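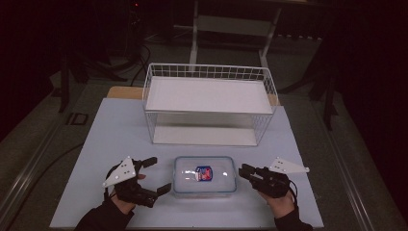 首页 城事 饮食 人物 往期 订阅

搜索本刊文章……

冰箱里的邻居

2022年6月12日
阅读时间:9分钟

Turcotte大楼四层的茶水间有一台冰箱,白色,双门,制冷声音像有人在隔壁拖椅子。冰箱门上贴着七张纸条,最老的一张已经发黄,写的是“请尊重他人的酸奶”。最新的一张用了三种颜色的记号笔,措辞严厉,涉及一份咖喱。

我在这层楼租了一张办公桌,写稿,交稿,改稿,中午吃饭。头一个月我以为这里的人彼此不认识。四层挤着一家保险经纪公司Konitz、两间会计事务所、一位公证人和一些像我这样说不清在干什么的人,走廊上碰见了点个头,电梯里看楼层数字。后来我开始带饭,才晓得大家熟得很,只是全部交情都存在冰箱里,冷藏,偶尔冷冻。

我知道Laurier Wong在控制血糖,比知道他姓什么还早。他的饭盒是方的,里面一格糙米,一格西兰花,一格鸡胸肉,连续三周没有变化,第四周多了一块芝士蛋糕,第五周又没有了。这期间发生了什么,我没问。在茶水间问这种事,等于承认你看过别人的饭盒。人人都看,人人都不承认。

带饭这件事,在德姆维尔(Demville)算是这几年才重新体面起来的。十几年前,河边那家纺织厂还开工的时候,午饭是从家里拎来的,铝饭盒,棉布一裹,放在锅炉房的管道上焐着,到点了整条街都是炖菜味儿。厂子关了,写字楼盖起来,带饭便有了一点寒酸的意思。年轻人宁可下楼排队买十几块钱一份的沙拉,叶子多,酱少,吃完三点钟又饿了。再后来沙拉涨价,涨到连讲究的人也开始算账,玻璃饭盒就一个接一个地回来了。

算账算得最清楚的是公证人Thérèse Paquette。她有个小本子,上一年十一月起记了整整半年的外食开销,加起来是1413元。合上本子那天她去买了一套带盖的盒子,大小能套在一起,像俄罗斯娃娃。半年里她在家备饭花掉多少,本子上也有:1251元。

“省了一百六十二块。”她告诉我,“还要扣掉盒子钱。”

我问她那还带不带。她说当然带,本子都记了。

这一百六十二块买来的东西,依我看,主要是话题。一个人端着外卖纸袋从电梯里出来,没什么好讲的,纸袋上印着店名,答案已经写在外面。一个人打开自家的饭盒,旁边的人总要搭一句:哟,茄子。接下来茄子是怎么去苦水的,谁的婆婆有另一种办法,那种办法费油,费油也值得,能讲到微波炉“叮”三回。

微波炉是茶水间里另一处是非之地。四层只有一台,转盘有点偏心,汤类放进去要自求多福。十二点到十二点二十是高峰,排队的规矩没有写下来,但比写下来的都严。可以把饭盒放在台面上占位置,人不能走远;热两分半以上的要主动让一让热一分钟的;热鱼的,最后。

热鱼这一条有案底。前年冬天,Konitz的Kendra Grewal热了一块三文鱼,当时会计事务所正在隔壁会议室接待一位大客户。据说客户吸了吸鼻子,问这栋楼是不是靠近码头。德姆维尔离海有一天的车程。那位客户后来签没签约,版本不一,Kendra坚持说签了,而且是在闻到鱼之后才签的。鱼从此排到最后,她从此每周四照热不误,等所有人热完了,自己一个人站在那里,看转盘一歪一歪地转,神情像在等一架私人飞机。

说到纸条。

我花了一个下午把冰箱门上的七张纸条抄了下来,理由是写稿,真实原因是稿子写不出来。按语气排,大致能看出一部四层通史。最早那张用“请”,后面两张用“请务必”,再往后出现了“某些人”。“某些人”是个了不起的词,它把全楼的人都骂了进去,又给每个人留了一条后路。读到“某些人”的时候,我把自己近一个月的行为在脑子里过了一遍,想起有一回倒了别人半杯燕麦奶,当时以为是公用的。燕麦奶那张纸条就贴在右手边,字很秀气,末尾画了一头哭泣的奶牛。奶牛和燕麦奶有什么关系,我想了很久。

最长的一张是关于过期食品的。规定每月最后一个工作日下午清空冰箱,凡无姓名、无日期者一律扔掉。执行这条规定的人叫Audrey-Anne Leclerc,在楼下物业做事,戴一双黄色橡胶手套上来,动作极快,事先绝无预告。她说起这份差事来倒很温和。她扔过长毛的鹰嘴豆泥,扔过一整只没拆封的烤鸡,扔过一个写着“勿动,样品”的罐子,至今不清楚是什么的样品。

“最难办的是调料包。”她说,“酱油包,辣酱包,番茄酱包。每个人都觉得以后用得着。”

她有一回把冰箱门架上的调料包全部倒进一个鞋盒里,满满一盒,放在台面上,写了“自取”。过了一星期去看,多了。

我自己的抽屉里也有这么一批。吃外卖那几年攒下来的,红的绿的,有的牌子连店都不在了。带饭以后照理用得上,可每到要用的时候又想起瓶子里的比较好,于是原样放回去。这里面恐怕有一种很深的乐观:相信将来某天中午,别的都没有了,饭在,包也在,而我会感谢从前的自己。

城里做饭盒生意的人当然也看到了这股风。老火车站旁边有家店叫Brusel,原先卖灯具,现在半间屋子改卖饭盒,灯只亮在饭盒上头。店里最贵的一款分上中下三层,附筷子、勺子和一只装酱汁的小圆盒,小圆盒的盖子比瓶盖还小,店员劝我多买两只备用。我问为什么。她看了看我,说您买回去就知道了。

我买了。三个星期以后我知道了。

盖子去了哪里,这个问题我问过四层的每一个人,得到的回答都很诚恳,没有一个有用。Thérèse说盖子会变形,变了形就扣不上,扣不上的盖子人就不再认它,所以它还在,只是身份丢了。Laurier怀疑是洗碗机。Kendra怀疑是Laurier。会计事务所的实习生Aaliyah Cloutier提出了一个比较有建设性的看法,她说应该反过来算,盖子的数量一直是对的,多出来的是盒子。她那天在做库存盘点,整个人处在一种很清明的状态里。

Aaliyah带的饭在四层是公认最好看的,也是公认最不够吃的。小番茄对半切,黄瓜削成长条卷起来,鸡蛋切开蛋黄正好在中间。她每天十一点五十打开盖子,拍一张照片,十二点吃完,十二点半下楼买一只可颂。照片发在一个账号上,关注的人有4000,里头没有一个知道可颂的事。我答应过不写她的账号名,可颂没有答应过。

她说备这样一盒饭要四十分钟,通常在前一天晚上,一边做一边听播客,听的是别人怎么节省时间。

我也试过在前一天晚上备饭。周末备一整周的那种更试过一回,网上的说法叫“一劳永逸”,把灶台全部点着,米饭、杂蔬、肉丸,分装进十个盒子,码在冰箱里,关上门那一刻觉得自己可以竞选公职。到第三天,肉丸就成了一种义务。第四天我把它切碎了炒饭,第五天把炒饭煮成了粥。剩下的几盒进了冷冻层,和去年的一袋豌豆作伴。

有意思的是换饭。四层从什么时候开始换饭,说法不一,我赶上的时候已经颇有章法。起因多半是像我这样的人,端着第四天的肉丸,眼睛看着别处,说今天不太饿。对面的人端着自家吃腻了的扁豆,说巧了。于是盒子推过去,盒子推过来。肉丸到了别人嘴里居然又成了肉丸,得到一句“你放了茴香?”,我说放了,心里有点感动,尽管我并不记得。

换饭有汇率。扁豆换糙米,一比一。凡是红烧的、焗的、裹了面包糠的,可以换任何东西外加一个水果。Laurier的鸡胸肉长期贬值,他倒想得开,说自己是价值投资。Kendra的三文鱼没有人肯换,有一次我换了,坐在她旁边等到最后,看着转盘歪了两分钟。鱼很好吃,皮是脆的,底下垫了莳萝和一点柠檬。我问她为什么不早说。她说她每周四都在用气味说。

五月底物业发了一封信,通知各层租户,说茶水间要重新装修,冰箱换新,大一号,带制冰机,每户分摊800元。信里附了一张效果图,台面雪白,放着一盆绿植和一碗青柠,没有饭盒,没有鞋盒,也没有纸条。四层为此开了一次会,是我在这栋楼里参加过出席率最高的一次,连从来不露面的那间会计事务所也来了人。

讨论的重点很快离开了钱。Thérèse问新冰箱的门是不是磁性的,能不能贴东西。物业派来的Audrey-Anne翻了翻说明书,说是玻璃面板,不吸磁铁。屋里安静了一会儿。

“那留言怎么办?”Laurier问。

说明书上讲,可以用手机应用,每一户注册一个账号,在屏幕上发提醒,食品快过期了还会自动推送。Aaliyah低头把应用找了出来,评分两颗星,最靠前的一条评论写着:它把我的奶油叫作“未知物体”。

表决结果是换微波炉,不换冰箱。微波炉上星期到货,转盘很平,声音也小,排在后面的人听不见那一声“叮”,头两天有三份汤在里面放凉了。现在门上多了一张纸条,第八张,用“请”字开头:请听仔细。

鞋盒还在台面上。我昨天往里头添了两包酱油,顺手翻了翻,底下压着一只很小的圆盖子。拿回去一试,不是我的那只,大了一圈。我又给放了回去。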